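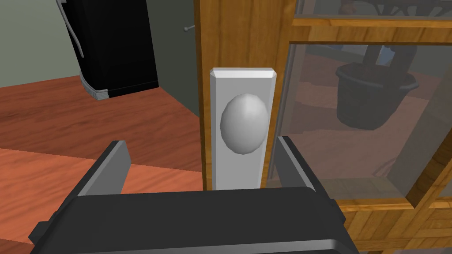

Wrist view in the Surnero simulator, with an open parallel gripper at a cabinet door knob.

The Surnero household trials are a set of comparison tests for robot grippers and camera placements, carried out entirely in computer-rendered rooms. They were set up by Gion Trummer at the Fledham robotics workshop, who wanted a friendly and fairly cheap way to find out how different hands cope with the ordinary furniture people keep at home, and the first results were posted on 5/7/21.

Door knobs hold a special place in the trials. A smooth, rounded knob gives flat fingers very little to hold on to, and a gripper that does beautifully with a box or a bar may slide right off it — a lesson that many newcomers to the field have learned with a sigh. The original series compared 14 finger shapes, each given 16 tries at every knob, and all of them were run on the same arm controller so that the hands themselves could be judged fairly.

The second half of the work deals with cameras. A wrist camera looks out between the fingers and sees the last few inches of a reach very well, though it can easily lose track of the rest of the room. A camera mounted higher up on the robot takes in both arms along with the tables, walls and floor, but the target may be small or partly hidden behind the robot's own parts. Most teams who have used the rooms end up feeding both views to the controller, and the Padilla controller, which was added in July, accepts the two together without any extra setup.

The rooms are also known for their clutter. Small things such as notebooks and pencils are left lying on the furniture, and a planner has to keep its arms clear of them on the way to a reach.
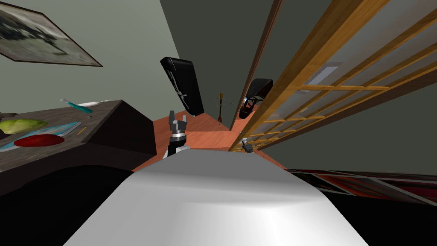
Genowefa Kaczorowski has argued that simulated knobs are too kind to a gripper, and that the friction settings ought to be checked against a real door before any ranking of fingers is taken seriously. Trummer agreed in part, and a later edition, prepared at Sekisville, added 10 friction levels for each knob and brought the full list of test conditions to 209.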